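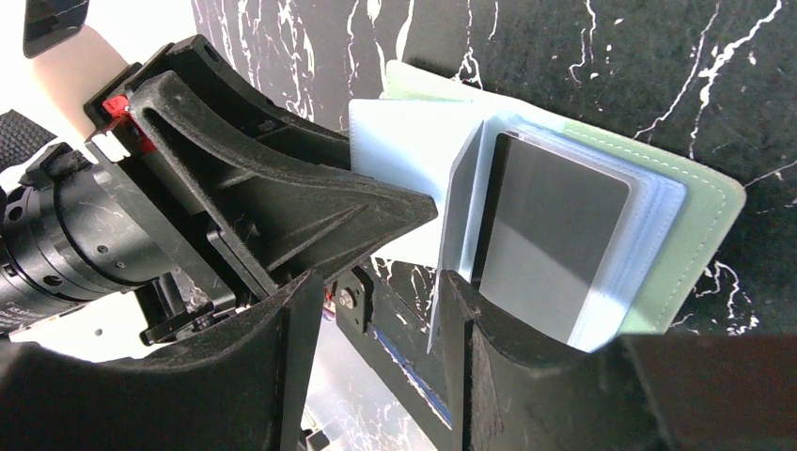 Drostadton, November

Tullgate Area Market Profile, Print and Data Edition

The Tullgate Area Market Profile is a reference set on the economy, housing, labor force and commercial property of the Tullgate metropolitan area. It is compiled and published by Tshabalala Regional Data, and it is updated once a year. The set is used by property appraisers, lenders, site selection staff, town planning offices, relocation departments and public libraries.

The current edition replaces last year's in full. Customers who hold an older edition should keep it for the back tables, as the housing section was reorganized and some of the older series are no longer carried.

Area covered

The Profile covers the five counties that make up the Tullgate metropolitan area. The two largest cities are Tullgate itself, which sits on the river and holds the state offices and the two hospitals, and Drostadton, which grew up around the rail yards and still has most of the area's warehouse and light industrial space. Stokville is the third center. It was a mill town for most of its history and is now mainly residential, with a community college and a growing number of people who drive to Tullgate for work.

Towns outside the three centers are covered at the town level wherever the source figures allow. In the two northern counties a number of the smaller townships are grouped, and the groupings are listed at the front of each section. The lakeshore villages are reported separately from the rest of their county, as seasonal housing there would otherwise throw off the vacancy and price tables for everyone else.

What is in the set

The printed volume runs to 300 pages, bound flat so that it can be left open on a desk or copied. It comes with a set of eight folded map sheets in a pocket inside the back cover, and a license for the data files.

The volume is divided into six sections.

Population and households. Counts and estimates by county, city and town, with household size, age groups, tenure and moves in and out of the area. A short text at the head of each county explains any boundary changes that affect the comparison with earlier years.

Labor and employers. Employment by industry, wages by occupation, commuting flows between towns, and a directory of larger employers. The directory gives the site address, the line of business and a size band. Exact headcounts are not published.

Housing. Sales, prices, rents, new permits and vacancy. Single-family homes, condominiums and two- to four-unit buildings are kept in separate tables. Manufactured homes now have a table of their own.

Commercial and industrial property. Inventory, asking rents and vacancy for office, retail, warehouse and manufacturing space. Downtown Tullgate is broken out by district. The Drostadton yards are shown as one district this year, and the two older subdistricts are carried in the data files only.

Taxes and public services. Property tax rates, assessment practice, water and sewer coverage, school districts and transit routes. Where a town revalued during the year, both the old and new rates are shown with a note.

Land use and development. Zoning summaries, large parcels, recorded subdivisions and projects under review. Projects are listed only after an application has been filed with the town or county.

Map sheets

The map sheets are printed in color on heavy paper and fold to fit the pocket. The first is a base map of the whole area with roads, rail lines and municipal boundaries. There is a sheet for each of the five counties. The last two are larger-scale street maps, one of Tullgate and one of Drostadton. Stokville is shown as an inset on its county sheet.

Sheets can be bought separately, flat or folded. Flat sheets ship in a tube and are sent apart from the volume, so the two parts of an order may arrive on different days. Laminated sheets are not stocked. A local print shop can laminate a flat sheet without trouble, but folded sheets tend to show the creases.

Data files

Every table in the printed volume is also supplied as a spreadsheet and as a plain comma-separated file. Table numbers match the book. The files carry more rows than the printed tables in most cases – the book gives the latest years, while the files go back as far as the series is consistent.

Boundary files for counties, municipalities and commercial districts are included and will open in the usual mapping programs. Parcel boundaries are not included. They are available from the county offices, each of which has its own terms and format.

The files are delivered by download. A link is sent to the address on the order, normally on the same working day. It stays active for the life of the edition, and the files may be downloaded again if a computer is replaced. A disc is no longer offered.

Sources and method

Figures come from federal and state releases, county recorders and assessors, town building departments and our own property survey. The source is printed under each table. Where a figure is our own estimate it is set in italics in the book and flagged in a separate column in the files.

The property survey is carried out by phone and by site visit. Office and retail buildings below a minimum size are left out, and the cutoff for each property type is stated at the start of the section. Owner-occupied buildings are counted in the inventory but are kept out of the vacancy rate. Readers comparing our rates with those from a brokerage should check this point first, as it accounts for most of the difference.

Sale prices are medians of recorded transfers. Transfers between family members, foreclosure deeds and sales for a nominal amount are removed. In a small town with few sales the median can move a good deal from one year to the next, and tables for those towns are marked accordingly.

Changes in this edition

Manufactured homes have been split out of the single-family tables.

Rents are now reported by number of bedrooms in Stokville as well as in Tullgate and Drostadton.

The commuting tables use the newer town groupings in the northern counties. The older groupings can be rebuilt from the files with the lookup sheet provided.

The hotel and visitor lodging tables have been dropped. Too few properties reported to give a fair figure outside downtown Tullgate.

The employer directory is sorted by town first and then by name. An index by line of business follows it.

License

The standard license covers one office at one address. Anyone working from that office may use the book and the files, and tables may be quoted in reports prepared for clients as long as the source line is kept. Whole sections may not be reproduced, and the files may not be placed on a public website.

A multi-office license is available for firms with more than one location in the area. Public libraries receive the standard license with reading room access at no added charge. Schools and colleges may use the files in class and should order under the library terms.

Ordering

The Profile may be ordered as a full set, as the printed volume with maps, or as data files alone. Single sections are sold as files only. Orders can be placed by mail, by phone or through the order form, and purchase orders are accepted from public agencies. Prices are on the current price sheet, which is sent on request.

Standing orders are billed when the new edition ships and can be canceled at any time before then. Customers on a standing order get the map sheets folded unless they have asked for flat.

Printed sets are packed at the Drostadton office every Tuesday. An order received after noon that day goes out with the following week's shipment. Sets may also be picked up at the front counter, but please call ahead so that one can be set aside.

Returns and corrections

Printed volumes may be returned in resalable condition if the data link has not been used. Once the files have been downloaded the set cannot be returned. Damaged copies are replaced – keep the carton until the replacement arrives, in case the carrier asks to see it.

Corrections are posted as a dated list on the customer page and folded into the files at the same time. Holders of the printed volume can print the list and keep it in the map pocket. If you find a figure that looks wrong, send the table number, the row and the figure you expected to see, with the source if you have it. Reports that concern a single building should include the street address.

Related items

Tullgate Area Base Map, flat or folded.

Drostadton Industrial Property List, files only, updated between editions.

Stokville Housing Supplement, a short booklet with street-level sales for the old mill district. The supplement is included with the full set while stocks last and is otherwise sold separately.

Back editions of the Profile, print only, subject to availability. Please ask before ordering, as several years are out of print.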